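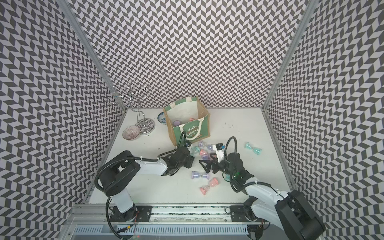

How many examples does a learning system need before it can do one small job? At Lestix they plan on 200 good ones per task, and they usually record more.

I visited on 12/02/2025 with Nahuel Núñez, who had arranged the tour. Fidel Huenchumán met us at the door and took us straight to the booths. The task that day was sand timers and a Christmas gift bag. An operator moves the two arms by hand controls, and every run is saved with the video and the joint positions. A run that goes wrong is marked and kept in a separate folder.

The walls of the booth have a gray-and-white zigzag pattern, and the table is white. Small things stand on it besides the timers — a wire jewelry stand, a little glass bowl, a saucer. Fidel said they change the layout every 20 runs so the system doesn't learn one table by heart.

The count for this task stood at 301, with nine thrown out after review. Checking takes longer than recording. Two people watch each run and have to agree on it.

We had coffee upstairs and saw the training room, mostly racks and fans. The tour is free, but write to them first. Parking is on the Painemal side of the building.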